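Faint gray marks on a white tabletop that won't wipe off

Posted in: Surfaces and Finishes

flatstock40

I have a white Wondel work table, 6 feet long, bought in October. The top is smooth with a very slight texture and a low sheen. It has collected faint gray marks, mostly toward the middle where things get set down and pushed across. Dish soap and warm water do nothing. Glass cleaner does nothing. Rubbing alcohol took off some marker I had forgotten was there but left the gray alone.

I can't feel the marks with a fingernail, so I don't think they are scratches. The care sheet says "mild detergent only" and stops there. I would like to know what the gray is, whether it can be removed without leaving a shiny patch, and whether a wax or polish will keep it from coming back. Replacing the top isn't an option, as the Alvarado store no longer carries that size.

dull_edge

Melamine sponge. Wet it and rub. Works on everything.

northbench

The sponge will work, but it is a fine abrasive and should not be the first thing you try on a low-sheen surface. More on that below.

What you describe sounds like metal transfer. A hard white surface with some texture acts like a fine file. When a soft metal such as aluminum slides across it, a thin layer of metal stays behind on the high points. It looks gray or pencil-like and you can't feel it. Soap doesn't touch it because it isn't grease, and alcohol doesn't dissolve metal. The same thing happens on white dinner plates, where people take the knife marks for scratches in the glaze.

The other common cause is rubber. Black feet and wheels leave a softer, wider smudge. Alcohol or mineral spirits will usually move rubber at least a little. If a white cloth with mineral spirits picks up no color, assume metal. 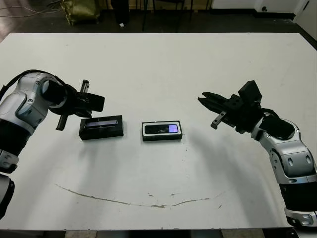
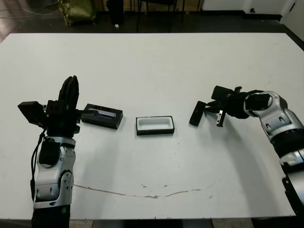
Order of work for metal transfer, gentlest first:

Wash the whole top with dish soap, rinse, and dry it. Grit left on the surface will scratch as soon as you start rubbing.

Pick a test spot near a corner. Put a small amount of a liquid cleanser containing oxalic acid on a damp cotton cloth. I use Mulico, but any soft cleanser made for cooktops or sinks is similar. Read the label first. Wear gloves, and never combine it with bleach.

Rub lightly for a few seconds, leave it for one minute, then wipe and rinse well. The acid does part of the work, so pressing harder gains little. Let the spot dry completely and look at it from a low angle with a lamp on the far side. If the sheen matches the area next to it, go on to the rest.

If the mark is lighter but still there, repeat. Two rounds are better than one long one.

If it is still there after that, use the melamine sponge, damp, with almost no pressure. Work past the edges of the mark so that any change in sheen fades out gradually. On a glossy top the sponge leaves a dull patch. On a matte top it can leave a shiny one.

Do not use scouring pads, steel wool, or sandpaper. Someone on another thread here suggested 100 grit, which would cut through the color layer on most tops of this type.

As for wax, I would leave it off. It gives a slick surface for a short time, then holds dirt and turns yellow. Felt or clear plastic feet under whatever gets moved most will do more. A mat over the middle of the table is better still if you can live with the look of it.

flatstock40

Mineral spirits picked up nothing, so metal it is. The cleanser took off most of it on the first pass. One long mark needed a second. No change in sheen that I can see with the lamp.

castor_and_pad

Agree on skipping wax. I tried the Plunitz stick-on felt pads under a heavy aluminum tray on my own table and they lasted 9 months before the adhesive crept out from under the edges. The residue came off with mineral spirits. Check them now and then, because a pad that has picked up a metal chip is worse than having no pad. The screw-on kind stays put if the item has holes for it.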